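Preparing Staff for Automated Snack Packing

Skikari supervisors should complete the steps below before any packing station changes over to automated picking. The procedure applies to mixed assortments.

1. Post the new duty list in November. Packers become station operators and keep their current pay grade.
2. Schedule 5 hours of gripper training for each operator. Jenő Deák approves the roster.
3. Practice with wrapped single items first. Hold each package by its sides and keep the fingers clear of the end seals.
4. Move on to mixed containers once the operator has logged 200 picks.
5. Record torn wrappers on the Flela form, including those found at the end of the shift.
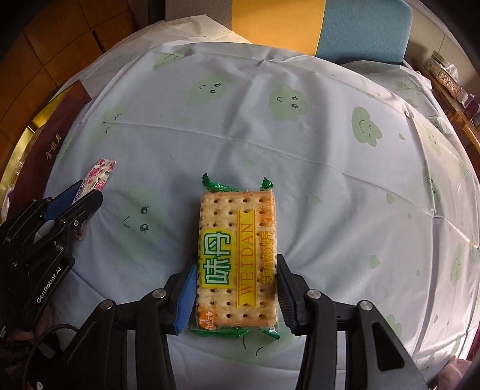
Packaged biscuit, step 3 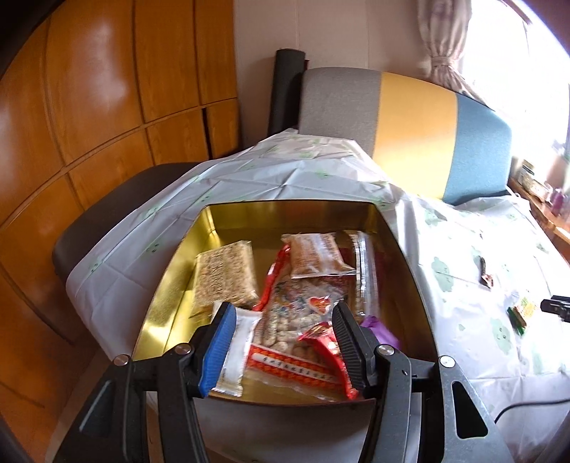 Assorted snacks in a metal tin, step 4

Who decides when a station may run without a second operator?
The shift supervisor decides, after reviewing the Flela forms with the operator. Either of them may ask for more training time, and the request does not affect the operator's rating.

Operators who prefer to stay in manual packing may apply for a place on the Marchuk line. Send applications to the shift office, extension 1132.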